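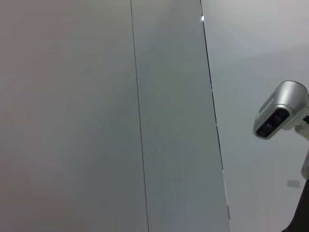 Plain grey panels, with a thin dark seam between them.

Search all articles Enter a keyword Go

The next mid-range phone from Sternholm was meant to ship with the company's newest modem. According to a regulatory filing, it will use the older Sakow part instead, paired with a slower memory controller. Sternholm has not commented, but the model number in the filing matches the one printed on developer units handed out in February.

The choice affects battery life more than speed. The Sakow modem is made on an older process and draws more current when the signal is weak. On a developer unit we measured 42 minutes less screen time over a full charge than on the outgoing Bravo handset, with both phones set to the same brightness and locked to the same network band.
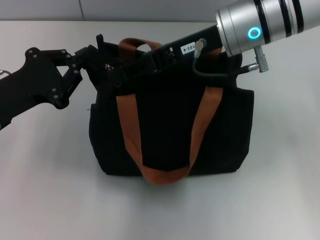
LEEDS, Thu 11 July – Vaughan Cartwright, who tests radio parts for a network supplier, has run the same modem on a bench rig. He puts most of the loss down to the power amplifier, which stays on between short bursts of data. A firmware change could shorten that period. It would not remove it.

Benchmark results are less clear. In Skustik, a general test that covers processor, memory and storage, the developer unit scored 1,041. The Bravo managed 460 in the same version of the test. Much of the gap comes from the storage section, where the new phone uses a faster flash chip, and users should not expect apps to open in half the time.

The battery is rated at 3,000 mAh. Kiri Pomare, an independent repairer, notes that the cell is held by pull tabs and can be replaced without heating the back cover. The charging port sits on its own small board, as it did on the Bravo. 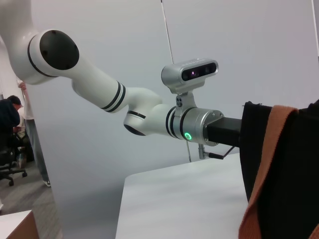

What the filing leaves out

No price or launch date is given. The document lists two storage sizes and one memory size, and the charging section has been withheld at the maker's request. It also lists a second model number with an extra radio band – probably a version for export. That model has not yet appeared in any public benchmark table.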